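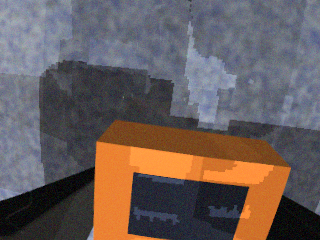
Orange housing with dark recessed window, computer render

Stusen Water Supply Technical Working Group
Minutes of the August meeting
Meeting room, Brophy Depot
Opened 9:30 am

1. Attendance and apologies
Attendance as per sign-on sheet. One apology received from the metering section. Quorum met.

2. Previous minutes
Accepted with one correction. Item 6 should read "Brophy low-level main", not "Brophy high-level main".

3. Actions carried forward
3.1 Valve register. Field check complete for the eastern zone. Western zone still to be done. Open.
3.2 Replacement of the chart recorder at the Stusen tank. Recorder installed, old unit retained at the depot for parts. Closed.
3.3 Access track to the upper scour valve. Grading deferred until the ground has dried out. Open.

4. Brophy low-level main
The draft condition report was tabled. The main is asbestos cement, 156 mm internal diameter by measurement at the two cut-outs. Wall softening was found at both locations and was deeper on the inside face. The report recommends replacement of the section between the depot and the creek crossing and continued monitoring of the remainder.
Operations noted that three of the last four bursts were in the section recommended for replacement. The fourth was at a tapping and was caused by the fitting.
It was asked whether the creek crossing should be included in the same job. The crossing is ductile iron and was relaid separately. Agreed to leave it out, but to expose and inspect the joint at the downstream end while the trench is open.
Action: Planning to prepare a scope and cost estimate for the next meeting.

5. Pressure at the Fivel end
Logger results were presented for the two hydrants at the end of the Fivel line. Minimum static pressure was 50 kPa below the figure predicted by the model. The shortfall appears only during the evening peak.
Possible causes discussed: a partly closed valve, pipe roughness set too low in the model, or an unrecorded demand. Operations to check the valves first as this needs no shutdown. Valve 57 is shown on the plan as normally open, but the register has no turn count for it.
Action: Operations to confirm the position of all line valves on the Fivel branch and record turns.
Action: Planning to rerun the model once valve positions are confirmed.

6. Chlorine residuals
Residuals at the Stusen tank outlet were within the operating range for the whole period. Two low readings at the Fivel sample tap were followed by flushing and a retest, and both retests were in range. The Zulter analyser at the tank drifted against the handheld meter and was recalibrated. Calibration interval to be shortened to 90 days on trial.

7. Other business
7.1 Depot gate code has been changed. See the supervisor.
7.2 Spare repair clamps are low in the smaller sizes. Order to be placed with the next stores run.
7.3 Sample bottles are to be labelled before leaving the depot.

8. Next meeting
Same venue and time. Papers to be in one week prior.

Closed 11:10 am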